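How to Wash and Refresh a Wool Blanket at Home

I love wool blankets. I love them on beds, on porch chairs, over my knees in the car. What I used to dread was washing them, because my first try turned a lovely old thing from my aunt into a stiff little mat you could have stood a pot on. I've washed plenty since then and they've come out soft, so let me walk you through it!

What you'll need

A bathtub or a big utility sink
Wool wash, or a plain gentle soap with no bleach and no enzymes
Two large cotton towels, or more if you have them
A soft clothes brush
A flat drying rack, or a clean spot on the floor with a fan nearby

Before you start, read the label. If it says dry clean only, believe it. If there's no label (and on the really good old ones there never is), dampen a hidden corner and press a white cloth on it for a minute. Color on the cloth means the dye will run, so take that one to a cleaner.

Step 1: Brush and air

Hang the blanket outside in the shade for an afternoon, then brush it in one direction, both sides. Do this first! Dust and crumbs come out of dry wool so much more easily than out of wet wool. Half the time I stop right here, since the blanket smells fresh and doesn't need a bath at all.

Step 2: Fill the tub

Use cool water, the kind that feels like nothing much on your wrist. Stir in the soap before the blanket goes in so it doesn't land in one spot. Go easy on it. My neighbor Dragica Kolev uses half of what the bottle says and her blankets are the softest on our street.

Step 3: Soak and press

Lay the blanket in loosely folded, push it under, and leave it for fifteen minutes.
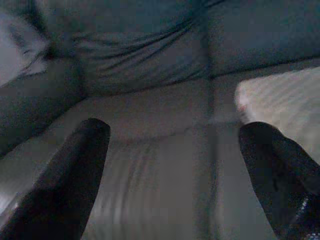

While it soaks, keep your hands out of it as much as you can. Rubbing and twisting are what make wool felt up. When the time is up, press straight down with flat palms, let go, move over, and press again. It's a very pleasant job with the radio on.

Step 4: Rinse

Drain the tub with the blanket pushed to one end. Refill with water of the same temperature, away from the blanket, and press again. I do 2 rinses, and a third if I still see suds.

Step 5: Get the water out

Never wring it. Press it against the side of the tub, then lift it out with both arms underneath, as wet wool is heavy and stretches under its own weight. Lay it on the towels, roll everything up like a giant jelly roll, and kneel on it. Kids are great at this part.

Step 6: Dry flat

Unroll the blanket and pat it into shape, with square corners and straight edges. Keep it away from heaters and strong sun. Flip it when the top feels dry. A thick one can take a couple of days, and it has to be dry all the way through before you fold it.

Once it's done, give it another light brushing and the nap comes right back up. I wash mine in September, when the windows can still stay open, and store the spares in cotton pillowcases with a little bag of cedar chips.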